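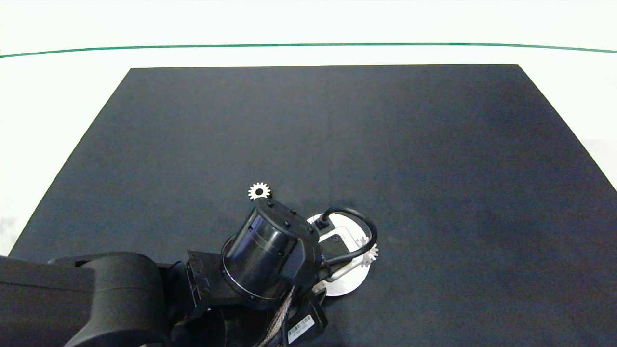
Ask me again when one of them can find the lid that goes with the tub, a reader in Urnham wrote to me last month, and I've had that line stuck to my fridge ever since. She'd read my column on dishwashers and wanted to know why, with all the money going into robots, she was still the one matching the socks.

Fair question! So I spent part of October asking it in places where people are supposed to know.

My first stop was a small parts shop in Maresmont, where an arm is being taught to pick up gears. White ones, with teeth, small enough to lose in a coat pocket. I'd pictured something grander, I admit. But stand there for a while and you start to respect the gear. A person picks one up without looking, turns it in the fingers, feels for the hole and drops it on a peg while talking about lunch. For the arm, each of those is its own problem — and the feeling-for-the-hole part is the worst of the bunch.

The shop keeps a tally on a whiteboard. The day I came it said 247 tries, and 44 of them had gone wrong. I thought that sounded pretty good. The woman running the bench gave me a look and asked if I'd keep a toaster that failed that often. (I own that toaster, but I took the point.)

Then there's speed. I timed one pickup on my phone and got 72 seconds, including a long pause while the thing seemed to be making up its mind. I could have sorted the whole tray and swept the floor.

Home is harder still. At Flisen, a company that has been working on a laundry helper for years, they let me bring my own basket, which was brave of them. Towels went fine. A fitted sheet did not, and I felt a certain kinship. Their machine had practiced on nearly 2000 pieces of clothing before it met my husband's sweatpants, and the drawstring still beat it.

So can they do chores yet? Some, slowly, if you clear the table first and don't change the light. Giannakopoulos, the warehouse outfit over by the river, already has machines moving boxes all night, and they're good at it, but a box holds still and has corners to grab. My kitchen drawer has neither of those qualities.

I wrote back to Urnham and told her to hang on to her lids. She answered the same afternoon: she'd thrown out the tubs.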